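Gripper swap week, part 1. Two sets of fingers, one arm, same tabletop. Posting notes as I go.

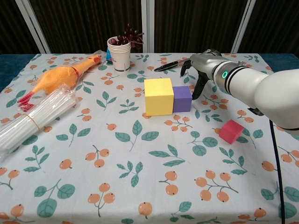 Photo: Nesrin Türkmen

1/ Background for anyone new. We have been running the Durisley fingers since June. The Ondenov pair arrived Monday and fits the same gripper body, so the comparison is only about the fingers. Arm, controller and speed settings stay as they were.

2/ Test set is foam blocks, a pen, a bundle of plastic straws, a rubber chicken and fake grapes in a paper cup. Five tries per object per finger set. A try counts if the object leaves the table and stays up until the arm gets to the drop point.

3/ Foam first. Both sets got five out of five on the small red cube. The big yellow one is closer to the opening limit, and the Durisley fingers brushed the top on the way down a couple of times. Still picked it up.

4/ The purple block pushed up against the yellow one is harder. You need one finger in the gap and there is no gap. What worked was coming in turned 90 degrees and pinching the free sides. Gyu-bin Koo suggested that and I should have tried it sooner.

5/ Pen. Ondenov is better here, five to two. The tips close flatter. With the Durisley pair the pen rolls out just as the fingers meet. The clip also matters – if it points up, the grip is off center and the pen hangs at an angle.

6/ Straws. They slide inside the wrapper, so the bundle changes shape when you squeeze. Lower force did better with both sets. I don't have a clean number for this one because I changed the force halfway through. Will redo.

7/ Chicken. Easy by the body, bad by the feet. No real difference between the two sets.

8/ Grapes are not done yet. The plan is to lift them out and leave the cup standing. Facundo Quezada thinks neither set will do it without a wrist camera. He may be right.

9/ Someone asked about the tablecloth. The berry print is staying. Our detector was tuned on a plain gray table at the Villanueva site and I want to know how it does on a pattern. So far it has called a printed berry an object two times.

10/ Cable note for people with a similar setup: check the slack with the wrist at full rotation before you start. Ours was fine at the home pose and tight at the far left corner.

11/ Ok-hee Um is repeating the pen test in Bedport with her own Durisley pair, in case ours are worn. Grapes and the straw redo go in part 2.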